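Why does the sky change colour at sunset, and what would a sunset look like from space?

Sunlight looks white, but it is a mixture of colours. Air scatters blue light much more than red light, so in the daytime blue reaches your eyes from every part of the sky. In the evening the Sun is low and its light has to cross a lot more air. Most of the blue is scattered away before the light gets to you. Reds, pinks and oranges are left.

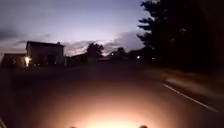

Tristville, 22nd January

Astronauts see sunsets too. A space station goes round the Earth in a little over an hour and a half, so its crew can see many sunsets in one day. Each one is over very quickly. The air shows up as a thin, bright curved line – blue on the outside, orange close to the ground – and then it goes dark.

On the Moon there is no air to scatter the light. The sky is black even at midday, and there is no pink glow in the evening.

Mars has thin air full of fine dust. The dust lets blue light through near the Sun, so a Martian sunset is blue in the middle. The rest of the sky is a dull brown or butterscotch colour.

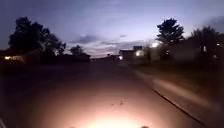

A street at dusk, with light on the road.

Try it yourself

Fill a clear glass with 500 ml of water, or use a jug if your glass is too small. Stir in half a teaspoon of milk. Turn off the lights and shine a white torch through the side. Look from the side first, then from the end opposite the torch. Never look straight at the real Sun – it can damage your eyes.

Words to know
Scatter: to send light off in many directions.
Atmosphere: the layer of gas around a planet.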